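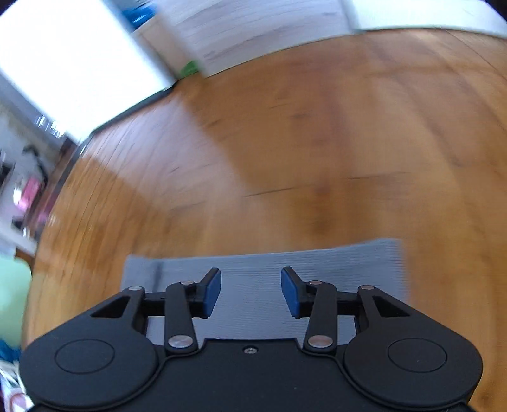

La pinza de mano, abierta y sin nada entre los dedos, sobre la esterilla gris. Jornada de puertas abiertas, local de Besum.

Informe de avance para Stirport
Proyecto Beller, manipulación doméstica
4 de marzo de 2021

Estimada Siiri Räsänen:

Nos pedía usted en su último correo que el informe fuera breve y que dejáramos claro en qué se ha ido el dinero de la jornada de puertas abiertas. Lo segundo es fácil. Lo primero se intentará.

La jornada se celebró según lo previsto, en dos turnos, con aforo limitado y ventilación generosa, lo que en esta época del año significa abrigo puesto. Se inscribieron 73 personas y el segundo turno se llenó antes que el primero, seguramente porque el primero empezaba a las nueve. Vinieron familias, dos profesores de formación profesional con sus alumnos y un señor que buscaba la oficina de al lado y se quedó hasta el final. Ha sido, con diferencia, nuestro visitante más atento.

Lo que se enseñó

La demostración principal consistió en recoger objetos de casa con la pinza de mano, la misma que usamos para grabar ejemplos. Es una herramienta negra, de plástico mate, con dos dedos forrados de azul oscuro que se abren y se cierran en paralelo. Decepciona un poco al público que espera un robot con cara. En cuanto alguien la coge, la decepción se pasa y empieza otro problema: recuperarla.

Teemu Karppinen explicó el mecanismo con la pinza desmontada en una bandeja. Las articulaciones van sobre seis pasadores metálicos, y los seis volvieron a su sitio al terminar cada turno, cosa que hago constar porque en el ensayo general no fue así. Después cada visitante pudo probar con una tarea corta: levantar un calcetín, darle la vuelta a un vaso de plástico, dejar una esponja en un cuenco. El calcetín resultó ser lo más difícil. Una alumna de catorce años lo logró a la primera y preguntó si pagábamos por horas.

El segundo bloque, el del brazo Baek, fue más corto de lo anunciado. El brazo hizo bien las tres primeras secuencias y en la cuarta se detuvo a medio camino, con mucha dignidad, por un aviso de límite de articulación. Lo reiniciamos y se detuvo otra vez en el mismo punto. El público aplaudió las dos veces. Hemos revisado el registro y el fallo estaba en un valor de configuración que escribimos nosotros – yo, para ser exactos – la tarde anterior. Está corregido.

Datos recogidos

Con permiso firmado de los asistentes se grabaron 343 intentos durante la jornada. Sumados a los del equipo, el total desde noviembre asciende a 752 demostraciones válidas. Las de los visitantes son más torpes que las nuestras y por eso nos interesan: agarran desde ángulos que a ningún técnico se le ocurrirían, corrigen tarde y sueltan con miedo. Hemos descartado 24 grabaciones por movimiento excesivo o porque la cámara pasó el intento entero apuntando al techo. No entran en la cifra total.

Gasto

La partida de la jornada se ha gastado entera, con un ligero exceso en el capítulo de café que asume Besum. Las almohadillas de repuesto para los dedos, previstas para todo el trimestre, se han consumido casi todas en una mañana. Solicitamos que el próximo pedido se cargue a material fungible y no a difusión, donde ahora mismo hacen bastante raro. El seguro del local se renovó sin cambios y las facturas van en el anexo, esta vez escaneadas del derecho.

Pendiente

El protocolo de limpieza entre usuarios funciona pero es lento, y formó la única cola del día. Para la siguiente visita queremos tener dos pinzas en uso y una de reserva; la segunda está montada y falta calibrarla. También debemos a los dos centros de formación profesional una ficha técnica que prometimos en voz alta y delante de testigos. Teemu la tiene a medias y la enviará cuando yo termine de revisar los dibujos.

Quedaría por fijar con ustedes la fecha de la visita de seguimiento. Si le parece bien, preferimos la tarde. El brazo Baek estará encendido y la cuarta secuencia formará parte del programa.

Un cordial saludo,
La coordinación del proyecto Beller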